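Faneo Planner 4

Task planning software for robots that sort and pick on a table

Faneo Planner is the part of the Plarkar software family that decides what the robot will do next. It takes the list of objects from your perception module, compares it with the instruction of the operator, and gives back an ordered list of pick and place steps. It does not move the arm by itself. The motion commands stay in your own controller or in Plarkar Motion, if you have a license for it.

What is new in version 4

The most important change is the handling of containers. In the older versions a basket, a box or a tray was treated as a simple obstacle with a flat target point inside. Now each container is an object with its own contents, and the planner remembers what it was told about them. An instruction such as "put the fruit on the tray" is first turned into a search over all known containers, and only after that into movements.

Items with cables also have a new class. The planner can mark such an item as "flexible attached", and it will ask for a second view before it plans a grasp near the cable. You can switch off this behavior in the settings file, but we do not recommend it for shared baskets.

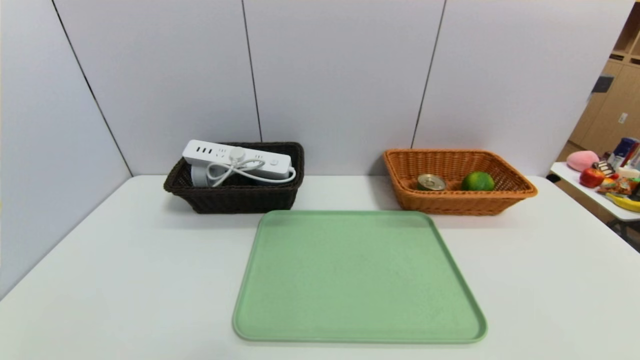 Elin Landeg
Product Engineer, Planning Tools

The layout with two wicker baskets and a green tray is one of the start states in our Pickering test set. The power strip with its white cable lies in the dark basket on top of other things, so the planner must decide if it should be moved first. The can and the green citrus fruit share the lighter basket. The objects on the second table are outside of the work area, and the zone filter has to remove them before the planning starts – otherwise a request for "fruit" can return the banana or the apple.

The full test set has 2,482 start states. Customers with a support contract can download it and replay any state in the simulator.

Requirements

Linux workstation with 20 GB of free disk space
Perception module with object labels and 3D positions
Controller with the Plarkar command interface, or our adapter for it

A graphics card is not needed for the planner. It is needed for the simulator.

License and trial

The trial license works for 90 days and includes all functions except the export of plans to other formats. Projects made with version 3 can be opened, but container rules must be written again, as the old format had no place for contents.

For a quotation or a demonstration at our Jolthorpe office, please write to Mabli Pritchard in the sales team. Please tell us which controller you use – the adapter is delivered separately.

Page updated: 3 December 2020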